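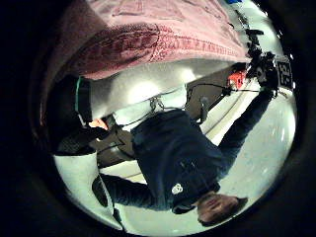
I've been at Clukbridge long enough to remember when "the system" was a whiteboard and a guy with a loud voice. So when people ask me how the automation thing is going (and they do ask, usually at family dinners, usually with a worried face), I never know where to start. Are the robots taking my job? No. Is my job the same one I had a year ago? Also no! It's weird in the middle, and I want to write some of it down before I forget how it felt.

Quick background if you're new to the blog. We do returns. Clothes mostly, some shoes, the odd handbag. You buy a sweater online, you don't like the sleeves, you mail it back, and it lands with people like me. Somebody opens the bag, checks the thing over, folds it, re-bags it, and puts it on a shelf or in the sad bin. I did that on the floor for years and I was pretty fast. My best shift ever was 98 pieces an hour on kids' stuff, which folds like a dream.

In November they told us two arms were coming, from a company called Rana, and that they'd start on folding. Only T-shirts, only adult sizes, nothing with a hood. The meeting took 12 minutes and then everybody stood by the coffee machine for a lot longer than that.

What I hadn't expected was how much of the work would be us showing the thing what to do. I had pictured a truck pulling up, a robot rolling off it, somebody plugging it in. What really happened is that a bunch of us got pulled off the line to teach. You fold a shirt. Then you fold it again. Then you fold it starting from a messy lump, because customers do not send back shirts laid out flat with the arms out. Then somebody at a laptop tells you that one didn't save and you do it over. My notebook from the first stretch says 2702 folds across the whole group, and I'm sure I did more than my share of those, because I can't say no to anybody.

And you learn things about your own hands! I always give the collar a little tug before the last fold. I had no clue I did that until I was asked why, and I stood there like a dope trying to come up with an answer. (My mother does it too. I checked.) Now the arms do the tug. I can't decide if I find that sweet or creepy, so I'm going with both.

Now the part I've gone back and forth on sharing. The pay for the teaching hours is the same as line pay. I think that's wrong. When I trained new hires I got a lead's rate for it, and I don't see why I'd get less for training something that is never going to call in sick. I said so, and I was told it was "under review." Okay. I'll keep asking. If you work somewhere that's about to do this, ask before it starts, when they still need you to say yes. We asked after, and it's a lot harder after.

The other thing is the quiet. On the old line you talked all day. You knew whose kid had strep and who was fighting with their landlord. Teaching is slow and you have to concentrate, and the people at the laptops are polite about it but they'd like you to hold still between takes. I came home the first week with a stiff neck and nothing to tell anybody. I missed the gossip way more than I thought I would.

Some of it's better, though, and I'd be lying if I left that out. My wrists don't hurt at night anymore. The T-shirt pile was always the worst for that, the same motion over and over, and I was wearing a brace from Custico to bed like a hockey goalie. It's been in a drawer since before the holidays. And I finally got moved onto inspection for part of the week, which I'd been asking about forever, and I love it. You get to be picky for money. A machine might get there someday too, but right now it can't smell that somebody wore a blouse to a barbecue and tried to send it back.

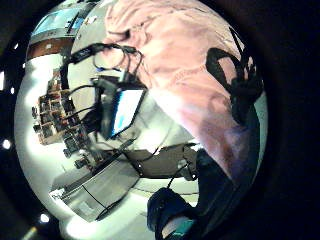 Julián Barrios wrote to me after my last post to say that at the Vundby warehouse they went through all of this a while back, and that the folding was never what worried him. What got to people, he said, was the schedule. Once the arms could take the easy stuff at any hour, the day shift got whatever was left, so every single piece was a hard one: zippers, straps, wet swimsuits, wedding dresses. Same target per hour, though. It took them months to get the number changed.

I've been thinking about that ever since. The T-shirts wrecked my wrists, but they were also where I rested my brain. You'd get a run of plain shirts and coast for a bit and then you were ready for the jumpsuit with 17 buttons. If all the coasting goes to the arms, I don't know what a full day of jumpsuits does to a person. I brought it up with my supervisor and she wrote it down, and I watched her underline it, so that's something.

Anyway, we start on hoodies next. I've already been warned that the hood has to be folded the same way every time, and I've got three ways of doing it depending on my mood. If you fold for a living and have strong feelings about hoods, the comments are open. Please tell me in or out, I need to pick one!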